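Back again, and yes, I know I said I'd post weekly. July got away from me. There was the school concert, then the cold that went through all of us one by one, then a fortnight where I swear all I did was wash towels. But I have finally, finally tackled the Bowl, and I've been itching to tell somebody who isn't my husband.

If you've been reading for a while you'll know about the Bowl. It lives at the end of the kitchen bench next to the toaster, and its job in life is to hold fruit. We bought it the first summer we were in Ornham, from a lady at the Saturday-style market down by the oval (the one with the good jam and the terrible parking), and for maybe a month it did hold fruit. Then somebody dropped their keys in it. Then a battery, then the little bag of spare screws from the bookcase, then a birthday candle shaped like a 4, and before I knew it there were two sad mandarins sitting on top of what was basically a drawer with no lid.

My friend Carmela came over for a cuppa, went to take an apple and came out with a tape measure. She didn't say a word. She just put it on the bench and looked at me over her glasses.

So that was that. Thomas was at swimming, Brunello was in the garage doing whatever he does to that mower, and I tipped the whole lot out onto a towel and had a proper look.

I won't give you the full inventory, but highlights include a library card for a library in a town we no longer live in, three dead pens, a dummy (our youngest is nine!), a packet of Nadus mints that had turned to chalk, and the allen key I bought a replacement for in autumn. Also a receipt for more than 2,000 dollars' worth of tyres, which I'd been told was lost and which Brunello had been very grumpy about at tax time. I've stuck it on the fridge with a magnet and said nothing.

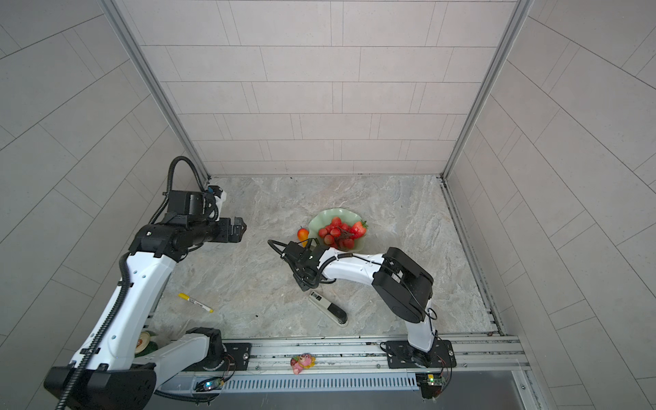

Fruit first, I decided, and everything else gets sorted into what it's for. That was the whole plan. I've read the books with the labels and the matching tubs and they make me want to lie down, so I kept it simple. Does it get eaten? It can live in a bowl. Does it write, staple, stick or cut? It goes to the desk. I do love a scalloped bowl in that soft pale green, heaped up with red fruit and with a strawberry's leafy top showing at the side, and it makes me a bit cross that a stapler and a yellow marker can end up lying around so close to something that pretty. They creep! You put a stapler down next to the strawberries for one second and by the end of the week you've got a stationery cupboard with a fruit problem.

The desk pile was much bigger than I expected. I found an old cutlery tray in the laundry and it's gone into the top drawer of the hall desk, pens and markers in the long bit, clips and rubber bands in the short bits. The stapler gets the spot where the teaspoons used to go. It fits as though it was made for it, and I've opened that drawer to admire it more times than I'd like to admit.

Then there was the toy pile, which is where I came unstuck. I am hopeless with little figures. I can chuck out a broken mug without blinking, but give me a tiny plastic animal with one ear chewed and I'm back in the maternity ward. Thomas came home smelling of chlorine, took one look and said, 'Mum, you can bin all of those.' All of them! I binned two and hid the rest in my sewing box. Please don't tell him.

Now, the fruit itself. Leire from up the road (she of the enormous lemon tree) has been on at me for ages about berries in bowls. Her rule is that berries only come out of the fridge for the day you're going to eat them, and they don't get washed until right before. I always used to wash the lot as soon as I got home because it felt virtuous, and then I'd find grey fur on them two days later. I've been doing it her way for a few weeks and we've thrown out a lot less. A bit of paper towel in the bottom of the container helps too.

Bananas have been banished to the hook. I'm sorry, but they make everything else go off and they take up all the room. Citrus can sit out, apples go in the crisper unless they're about to be lunch, and stone fruit gets a plate of its own by the window until it gives a bit when you press near the stem.

I also caved and bought a second, smaller bowl for keys. It's from Esta, the homewares place where the chemist used to be, and it's a sort of mustard colour that Brunello says looks like a dog's dish. He's used it every single day though. It sits by the front door, nowhere near food, and so far the only thing in it that isn't a key is a fifty-cent piece and a leaf.

We're a few weeks in and the kitchen Bowl is still fruit only, apart from one evening when I found a glue stick in with the pears. I had a fair idea who. I've moved it to the middle of the table too, and I reckon that's made the most difference, as the end of the bench was right where everyone walks in with their hands full. The kids are eating more fruit as well, or at least they're eating more strawberries, which at winter prices is a mixed blessing.

Next on the list is the cupboard under the stairs. Adelmo next door has offered to lend me his trailer for the tip run, and I've told him to hold that thought until the rain stops. If anyone has a clever idea for storing wrapping paper that doesn't involve it all falling on my head, pop it in the comments, please. I've got eleven rolls and most of them are Christmas.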